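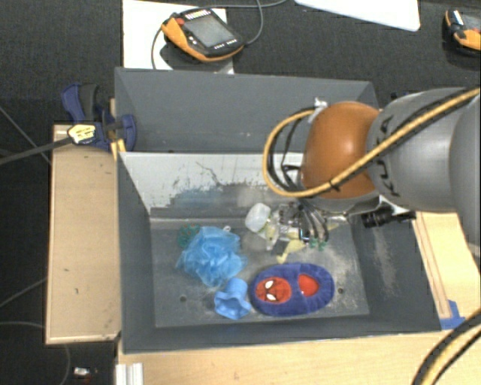
A robot arm reaches across a divided gray bin.

Soft drink and snack makers in Tumby have been paying less for city water than the households next door, according to billing records released by the city's water department.

The records show that two companies, the soda bottler Brirnia and the chip and cracker maker Makov, together saved $879,000 over four years under a discount meant to keep large employers in the city. The difference was made up from the department's general fund, which is paid for mostly by residential customers.

Over the same period, the city raised the standard household rate by 12 percent.

The discount dates from a time when Tumby was losing factories to towns farther down the valley. Any manufacturer that uses more than a set amount of water each month can apply for it. A company that is approved pays a lower price on every gallon, including the gallons it would have used anyway, and the agreement renews itself each June unless the city gives written notice that it wants out.

Brirnia and Makov used 302 million gallons between them at the reduced rate, the records show. Brirnia accounted for most of that. The company fills cans and bottles of cola, lemonade and an energy drink at its plant on the east side of the city. Makov uses water mainly to wash and cut potatoes, and to clean its frying lines between shifts.

The city has never published a list of who gets the discount. The billing records came out after a public records request by Hettiarachchi, a nonprofit that studies local government spending. The group asked for three kinds of documents: the signed agreements, the monthly bills and any reports the companies had filed on jobs. It got the first two in full. The third set was incomplete, with no job reports at all for the most recent two years.

Ruwan Khan, a researcher at Hettiarachchi and the author of its report, said the missing paperwork mattered more to him than the size of the savings.

"The agreements say the lower rate is given in return for keeping people employed here," Khan said. "If the city isn't collecting the numbers, it has no way of knowing whether it got what it paid for."

According to the agreements, Brirnia promised to keep at least 206 full-time workers at the Tumby plant. The last job report on file puts the company above that level. Makov's agreement does not name a figure and says only that the company will "make reasonable efforts to maintain its workforce."

Khan's report also questions why a city that spends money on a campaign against sugary drinks should be helping to cover the costs of making them. Tumby's health department runs a program in the public schools that teaches students to read nutrition labels and encourages them to choose water at lunch. Posters from the program hang in city buses and at the public pool.

"One office is telling kids to drink water instead of soda, and another office is giving the soda company a break on its water," Khan said. "I don't think anyone planned it that way. They just don't talk to each other."

Bożena Kwiatkowski, the director of the water department, defended the discount in a written reply to questions. She said large industrial customers are cheaper to serve, gallon for gallon, than houses and apartments. A factory takes its supply through one or two big mains, she wrote, and its use stays fairly steady through the day, while household use jumps in the early morning and again in the evening.

"The rate reflects those lower costs in part," Kwiatkowski wrote. "It was also a policy decision made by the city council to support manufacturing jobs. The department does not pick which products a customer may make with the water it buys."

She agreed that the job reports should have been collected. The employee who handled them retired and the task was not passed on, she wrote. Both companies have now been asked to send in the missing reports, and the department will post them on its website when they arrive.

Asked how much of the discount could be explained by lower costs and how much was a subsidy, Kwiatkowski said the department had not studied the question since the rate was first set. A new rate study is planned, but no firm has been hired to do it.

Brirnia said in a statement that it had followed the terms of its agreement and had filed its job reports whenever the city asked for them. The company said it had put in equipment at the plant to reuse rinse water, and that the amount of water needed to make a bottle of soda had gone down as a result. It did not say by how much. On the health questions, the statement said that sugar-free drinks are a growing part of the company's sales.

Makov did not respond to requests for comment.

The report compares Tumby with other cities in the region that have large food and drink plants. Most have some kind of industrial water rate, but the report found that Tumby's is unusual in two ways. The discount applies to all the water a company uses, where other cities apply it only above a certain level. And there is no end date. In the other cities the report looked at, a company has to apply again after a fixed number of years and show that it still meets the terms.

Smaller food businesses in Tumby get nothing from the program. Bakeries, restaurants and a dairy on the north side all fall short of the monthly use needed to apply, so they pay the full commercial rate. The report says that a small producer of sauces or bread may pay more per gallon than the chip plant does, even when both are selling to the same grocery chains.

Khan said his group was not asking the city to cancel the agreements. Its report makes four recommendations. It asks the city to publish a yearly list of every company that gets the discount and how much it saves, to end automatic renewal, to require a job report before any lower rate is granted, and to have the health department review new applications from makers of sugary drinks and salty snacks.

The last of those is likely to be the hardest to pass. When the council discussed a tax on sugary drinks some years ago, it dropped the idea after hearing from store owners who said customers would drive across the city line to shop. Several council members said then that they did not want the city deciding which foods were good and which were bad.

The list of companies may come sooner. Kwiatkowski wrote that she saw no legal reason to keep it private and that her staff could put one together from existing bills. She did not give a date.

Under the current agreements, the city has to give notice by the end of April if it does not want them to renew in June. That deadline has already passed for this year, so both companies will keep the lower rate for at least another year whatever the council decides. The council can change the rules for new applicants at any time.

The average household in Tumby would have paid slightly less for water in each of the four years if the discount had not been in place, according to the report. Hettiarachchi did not put a dollar amount on the difference. Khan said the department's records on household use were not detailed enough to do it properly.

The council is expected to take up the report at its next regular meeting, which starts at 7 p.m. at City Hall. Residents who want to speak can sign up at the door. The full report and the billing records are available to read at the main library's front desk.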